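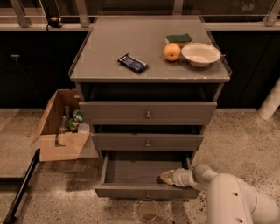
현장에서 견습생을 처음 맡은 선임 기능공이 가장 먼저 부딪치는 어려움은 손이 서툴러서 생기는 것이 아니라 말이 모자라서 생기는 경우가 많습니다. 이십 년 가까이 해 온 일을 어디서부터 설명해야 할지 도무지 떠오르지 않는 것이지요. 앞 장에서 견습 계약과 훈련 일지를 다루었으니, 이번 장에서는 작업을 가르칠 수 있는 크기로 나누는 일, 곧 작업 분해를 차근차근 살펴보려고 합니다. 전기든 배관이든 목공이든 원리는 같고, 집 안의 아주 사소한 일로도 연습할 수 있습니다. 회색 서랍장 위에 간식 바 하나와 동그란 과일, 수세미, 흰 그릇이 놓여 있다고 합시다. 누군가에게 “저것 좀 정리해 줘요”라고 하면 우리는 한 마디로 지시를 끝냈다고 여기지만, 듣는 사람은 그릇에 거의 닿아 있는 과일을 먼저 집을지 그릇부터 옮길지, 수세미는 어디로 가야 하는지, 닫혀 있는 서랍은 언제 여는지를 모두 스스로 정해야 합니다. 배전반 앞에 선 견습생의 처지도 이와 크게 다르지 않습니다.

제가 이 이야기를 길게 꺼내는 데에는 개인적인 기억도 한몫합니다. 젊은 시절 Jidholm이라는 작은 설비 회사에서 교육 담당으로 일할 때, 저는 전선관 굽히기를 가르치면서 “감으로 하면 돼요”라는 말을 입에 달고 살았습니다. 그때 한 견습생이 수첩에 ‘감: 나중에 물어볼 것’이라고 적어 두었더군요. 그 수첩을 보고 얼굴이 얼마나 화끈거렸는지 모릅니다. 그날 저녁 혼자 작업대에 앉아 90도 굽힘 하나를 처음부터 해 보면서 손이 멈출 때마다 적어 보았더니, 제가 한 동작이라고 믿었던 일이 16단계로 늘어나 있었습니다. 치수를 재고, 표시를 하고, 공구에 관을 물리고, 표시가 기준점에 맞았는지 고개를 숙여 다시 보고…… 고개를 숙이는 그 동작을 저는 한 번도 가르친 적이 없었습니다.

4.1 작업, 단계, 요점

이 책에서는 세 가지 낱말을 구별해서 쓰겠습니다. ‘작업’은 시작과 끝이 분명하고 결과물을 확인할 수 있는 일의 덩어리입니다. 콘센트 하나를 교체하는 일이 작업이라면, 주택 한 채의 배선은 여러 작업이 모인 직무에 가깝습니다. ‘단계’는 작업을 앞으로 나아가게 하는 동작이며, 되도록 동사 하나로 적습니다. ‘요점’은 그 단계를 안전하고 정확하게 해내는 데 꼭 필요한 조건입니다. 견습생이 자주 틀리는 곳을 들여다보면 단계를 빠뜨린 때보다 요점을 듣지 못한 때가 훨씬 많습니다.

처음 작업 분해표를 써 보는 분들은 대개 단계를 너무 크게 잡습니다. “전원을 차단하고 확인한다”라고 한 줄에 적는 식이지요. 차단과 확인은 손도 다르고 공구도 다르고, 무엇보다 잘못되었을 때의 결과가 다릅니다. 줄을 나누어 주십시오. 반대로 “드라이버를 오른손에 쥔다”까지 내려가면 읽는 사람이 지쳐 버립니다. 알맞은 크기는 배우는 사람에 따라 달라지므로, 첫 달의 견습생에게 쓰던 표를 이듬해에도 그대로 쓰는 것은 권하지 않습니다.

4.2 순서에는 두 종류가 있다

바꾸면 안 되는 순서와 바꾸어도 되는 순서를 구별해 주는 일도 가르치는 사람의 몫입니다. 검전을 한 다음에 단자를 푸는 것은 바꿀 수 없는 순서입니다. 공구를 왼쪽부터 늘어놓는 것은 선임의 버릇일 뿐입니다. 그런데 배우는 쪽에서는 둘이 똑같은 무게로 들립니다. 그래서 사소한 버릇은 꼬박꼬박 따라 하면서 정작 중요한 순서는 급할 때 건너뛰는 일이 벌어집니다. 분해표를 쓸 때 바꿀 수 없는 순서 사이에는 굵은 선을 하나 그어 두시기 바랍니다. 저는 빨간 색연필을 씁니다만, 무엇으로 긋든 상관없습니다.

Pindberg 훈련원에서 오래 가르친 신경화 선생은 수업 첫 시간에 표를 나누어 주지 않고, 견습생들이 선임의 작업을 보면서 직접 쓰게 한다고 합니다. 그렇게 쓴 표를 나란히 놓고 보면 서로 다른 줄이 눈에 띄는데, 바로 그 줄이 선임의 설명이 흐렸던 곳이라는 것입니다. 저도 몇 해 전부터 이 방법을 빌려 쓰고 있고, 부끄럽지만 지금도 배우는 것이 많습니다.

4.3 이 장을 읽는 방법

다음 절부터는 차단기 교체 작업을 예로 들어 분해표를 처음부터 끝까지 작성해 봅니다. 전기 직종이 아닌 분은 13장의 배관 사례를 먼저 읽고 돌아오셔도 괜찮습니다. 어느 쪽이든 연필을 들고 읽으시고, 가능하다면 본인이 가장 자신 있는 작업 하나를 미리 골라 두십시오. 자신 있는 작업일수록 빠뜨리는 단계가 많으니 연습 거리로는 더없이 좋습니다. 표의 빈 양식은 장 끝에 실려 있으며, 필요한 만큼 복사해서 쓰시면 됩니다.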